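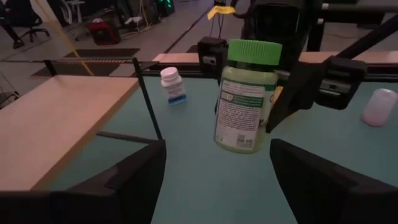

Tresmont Stock Throughput is cover for small food makers and importers who want one policy from the supplier's gate to the customer's shelf. Goods in transit, goods in store, goods half made. One premium, one renewal date, one number to ring when it goes wrong. Take a jar with a green screw cap and a label full of small print: the body, the lid, the label and whatever goes inside can each come from a different place, and under separate policies each leg has its own gaps. We cover the lot once you've bought it.

Underwritten by Mofokeng, sold and looked after by Numard. Brokers welcome, direct enquiries fine too.

What's covered
Raw materials and packaging from the point risk passes to you
Work in progress, valued at cost plus labour
Finished stock at your own premises and at up to 2 named third party stores
Transit by road, sea or air, incl. loading and unloading
Theft following forced entry
Breakage of glass containers, sealed or empty
Relabelling costs after water or smoke damage, where the contents are still fit for sale

Extras (ask, not automatic)
Chilled and frozen stock
Exhibitions and trade fairs
Samples carried by sales staff
Seasonal uplift, up to 3 months

Not covered
Recall. Seperate policy, see Conico Recall on the menu
Loss of market or late delivery
Stock past its date at the time of loss
Unexplained shortages found at stocktake
Anything left overnight in an unattended van unless it is locked, alarmed and in a gated yard

Excess
Standard excess is £600 each claim. Glass breakage is £309 each claim, transit or store, doesn't matter which. Theft from vehicles £1000, and we won't move on that one. A higher voluntary excess will bring the premium down, get a quote both ways.

How values work
Give us your estimated turnover and your highest stock figure at any one location. Premium is a deposit, adjusted at year end once you've declared actual turnover. Declare low and you'll owe us, declare high and we send some back. If your peak figure goes up mid year tell us before the stock arrives, not after. Claims on finished goods already sold but not yet delivered are paid at invoice price. Everything else at cost.

What we need for a quote
Completed proposal form (four pages)
Claims history, last five years
Addresses of every store, with construction and alarm details
List of countries you buy from and ship to
Your usual terms of sale, Incoterms if you use them

Quotes normally back in two working days. Longer if there's chilled stock.

Claims
Ring first, paperwork later. Keep damaged goods and packing until we say so, surveyor may want to see them. For transit losses write on the delivery note before the driver goes. A clean signature makes things a lot harder for for everyone.

Wording changed in January: third party stores must now be named on the schedule. Existing customers have been sent the endorsement, if yours hasn't turned up ask for another.

Contacts
New business: Niall Strachan
Renewals and mid-term changes: Geum-ok Bang
Claims: Asabe Tijani
Broker agencies: Ifeoma Akande

Phones open 9am to 5pm. Claims line takes messages out of hours.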